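Subject: Re: [seating-spec 289] Praltus 張地の変更と納期について

各位

Rarnierの資材担当です。お問い合わせの件、仕様書を確認しましたので以下に回答します。

> Praltusラウンジチェアの張地が、10月出荷分からセミアニリン革に
> 変わると聞きました。次の三点を教えてください。
>
> 1. 座面高と座奥行に変更はあるか
> 2. 旧張地(Drundwood)の在庫で追加発注は可能か
> 3. 色差の許容範囲

**1. 寸法**

変更ありません。座面高、座奥行とも現行図面のままです。ただし新張地は旧張地より薄いため、肘先端の縫い代を見直しています。外観上の差は、縫い目の位置が内側へ移る点のみです。図面は改訂版に差し替えてください。旧版の型紙で裁断すると、肘の前面に余りが出ます。

**2. Drundwoodの在庫**

倉庫にあるのは11枚です。Praltusの張り込みには一脚につき一枚を使い切るため、追加で受けられるのは最大11脚となります。傷や血筋の位置によっては一枚で取り切れない場合があり、その際は背裏のみ別ロットの革を使用します。背裏の別ロット使用を認めない場合は、発注書の備考欄に明記してください。

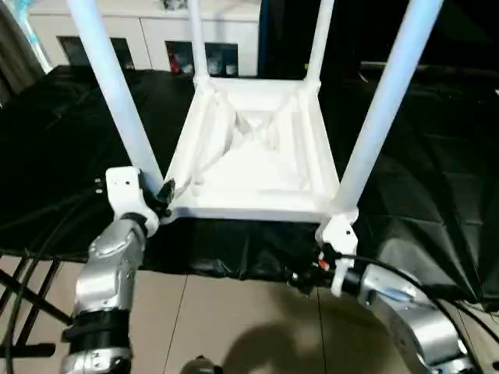 樹脂製スツール(白、四本脚)、座裏のリブ

**3. 色差**

ロット間の色差は、支給の限度見本による目視判定とします。測色値での合否判定は行いません。アニリン仕上げは原皮の地色が表に出るため、同一ロット内でも部位による濃淡があります。並べて設置する案件では、発注を一回にまとめ、同一ロット指定としてください。

納期は、新張地が受注後25営業日、Drundwoodは検品済みのため通常品と同じ扱いです。張地変更に伴う価格差は一脚あたり2880円の減額で、すでに見積書を発行した分には適用されません。

> なお、Sitompulシリーズのオットマンも同じ張地になりますか。

Sitompulは対象外です。オットマンは座裏の留め方がタッカー止めではなく面ファスナー式で、新張地では端部の伸びが基準を超えたため、現行の顔料仕上げ革を継続します。Praltusと組み合わせる場合、艶の差が出ます。気になる案件では切り見本を両方取り寄せ、現場の照明下で確認してください。切り見本の請求先は従来どおりです。

限度見本の貸出は各拠点一組までです。返却時は封筒に入れ、折らずに送ってください。折り跡の付いたものは判定に使えません。

以上

Rarnier 資材担当
03/11/2019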